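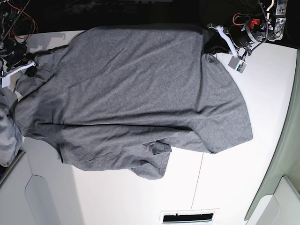
Edeltraud Brinkmann wrote in to say that she'd let a machine fold her T-shirts the day it could also find the other sock, and until then she'd stick with her own two hands and the radio. She also wanted to know whether I'd gone off my usual tips and turned into a gadget page. No, Edeltraud, I haven't! But I get asked about this more than anything else on the laundry pages now, so let's have a proper look at which chores you can hand over and which are still yours on a Sunday night.

I'll say straight off that I'm not an engineer. I do laundry for a house full of people who change their tops twice a day, and I've read and watched everything I can find on the folding question. What follows is my view from the ironing board.

Floors

Yes, mostly. My robot vacuum is an Ameo, second-hand, and it does the hall and kitchen at 10 in the morning when everyone's out. It's good on crumbs, decent on cat hair and hopeless with fringed rugs.

Tip: tuck the fringes under and hold them with a strip of rug tape. Pick up phone chargers first. Wipe the little sensors with a dry cotton bud when it starts bumping into things it used to go round, and cut the hair off the brush with a seam ripper (much quicker than scissors).

Washing up

The dishwasher is a robot as far as I'm concerned and I won't hear otherwise. Loading it is another matter. I've watched arms put plates in a rack very nicely, one plate after another, all the same size. My sink has a roasting tin, a blender lid and somebody's porridge bowl in it.

Tip: scrape, don't rinse, and put the porridge bowl to soak the moment it's empty.

Folding a T-shirt

Now this is the one I find fascinating. A plate keeps its shape when you pick it up. A T-shirt doesn't, and every time you lift a corner you've got a different shirt in front of you. You and I find the shoulder seam with our fingertips while we're looking at the telly. A pair of grippers has to work out which bit is sleeve and which is hem from a grey heap, then pinch one layer or two, and those are very different jobs. Pull between two points and you get a nice straight ridge with a lot of wrinkles still sitting on one side of it, which is precisely what happens to me when I rush.
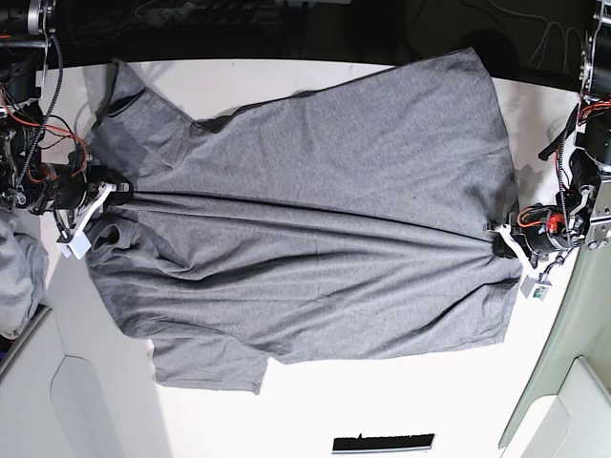
What the machines have taught me about folding by hand

I mean this, my folding has got better from watching them. They can't cheat, so you see where the trouble starts.

Start flat. Lay the shirt out and smooth it from the middle towards the edges with the side of your hand. Do the sleeves next, as a sleeve doubled under itself will throw the whole fold off.

Pinch at the seams. A shoulder seam or a hem holds its shape when you tug it, and plain jersey just stretches.

Tug gently with both hands, then lay the shirt down again before you let go. If it twists round the neck, put your hand inside and turn the collar flat. Pulling harder makes it worse.

Use a hard, smooth surface. Beds are lovely for piles and rotten for folding. I use the kitchen worktop, wiped and dried.

Fold the sides in, sleeves back, then up in thirds from the hem. Do all the shirts in one go and leave the towels till after, or you lose your rhythm.

So should you buy one?

Not for folding, not yet, if you ask me. There was a leaflet through the door in March for a folding cabinet called the Stornovix, priced at 4000, and you still had to clip every item on by hand. By the time I've clipped on a shirt I could have folded it! A reader with a small guesthouse, the Imel, told me she sends her sheets and towels to Quách, a laundry near her, where a big machine folds the flat things and the staff do the shirts. That sounds about right to me for where things stand. Flat and square, a machine can have it. Anything with sleeves comes back to a person.

I'd be delighted to be proved wrong. I'd pay good money for something that could do school shirts, slowly, overnight, while I'm asleep, and I wouldn't mind if one in every pile came out looking like a dishcloth.

Odd socks

Edeltraud, I haven't forgotten. Pin them at the toe with a small safety pin before they go in the wash and leave the pin in right through to the drawer. Use brass ones, they don't rust. Next time it's limescale in the kettle, so send me your vinegar stories.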